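I'd been in Halvard Vik's kitchen in Ladley for maybe three minutes before he put the kettle on and started on colour.

"Purple," he said. "You'd never lose anything if it was all purple." He's been sorting out his late aunt's cupboards since February, and he reckons the coffee is the hard part.
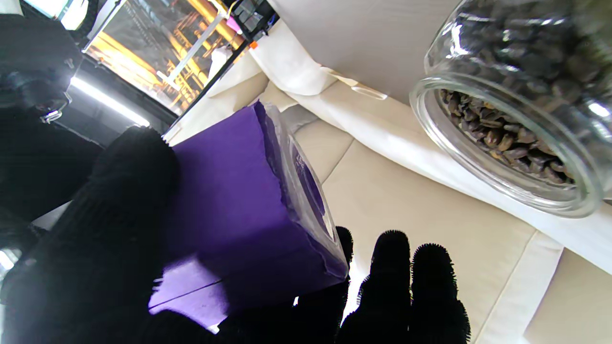
Tuva Halvorsen

I asked why beans go in glass when everyone says to keep them in the dark. He laughed! "Because I like looking at them. My favourite thing in the house is a full jar, packed right up." (I didn't argue, I do the same with lentils.)

The white cloth stays too, creases and all. "I'm not ironing it," he told me, and poured us both another cup.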